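FOR IMMEDIATE RELEASE
06/02/2022

Edton Student Robotics Project Posts Its First Bin-Picking Results, and They Are Mixed

EDTON - The student robotics project at Edton Technical College today released results from its first full trial of Farkeck, a program meant to let a robot arm pick assorted objects out of a bin without being told in advance what they are. In 882 attempts, the arm got an object out of the bin and into the drop tray 700 times.

The team is not calling this a breakthrough and asks that it not be reported as one. The objects were chosen by the same students who wrote the software. Most of them are soft, brightly colored and easy to tell apart from a gray bin. A warehouse is not stocked that way.

"People see an arm pick up a toy and assume it can pick up anything," said Gaspard Gautier, who teaches the course and supervises the project. "I would like them to assume a lot less. Most of our students started out believing the videos they had watched online. A term of watching the thing miss has been good for them."

Farkeck began as a class assignment and grew into a year-long project for 24 students in two sections. One section works on choosing where to grip. The other handles the motion of the arm, along with the long and mostly unpopular job of labeling failed attempts by hand. Each failure was put into one of four groups: missed, dropped, grabbed two things at once, or stopped by the safety limit.
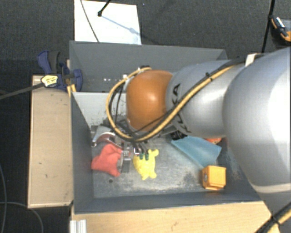
Dropped objects made up the largest group. The students' own report says the program is poor at judging how a floppy item will hang once it is lifted, and that it tends to go for the same part of an object again after losing it. Flat pieces were the next worst. Several students argued for taking the flat pieces out of the trial. Gautier refused, and the numbers above include them.

The report also lists 43 attempts that were thrown out because someone reached in to move an object before the arm had finished. These are not part of the 882. The team considered counting them as failures, could not agree, and has printed both versions of the success rate in an appendix so readers can pick the one they trust.

A comparison with Gukix, the older program the course used before this year, is left out of the main results. Gukix was run on a different set of objects and with far fewer attempts. An early draft of the report claimed Farkeck was "clearly better." That line was cut after a student in the second section asked what it was based on.

The project will enter the Bodin Challenge, a regional contest for college teams, later in February. Teams there do not see the objects until the morning of the event, and the organizers supply the bin. Gautier expects the score to fall.

"If we come home with the same number, I will want to know what went wrong with the counting," he said. "I have sat through plenty of demos where the good run was the only run. We are bringing all of ours, including the ugly ones."

The full report, the attempt log and the failure labels are available on request from the project office. The software is not being released at this stage. The students say it works on one arm in one room and they have no evidence that it works on any other. No commercial use is planned, and the college has not been approached about one.

Visitors may watch a test session by appointment. Sessions are slow and there are long gaps between attempts while settings are changed.

Media contact:
Gaspard Gautier
Student Robotics Project
Edton Technical College

###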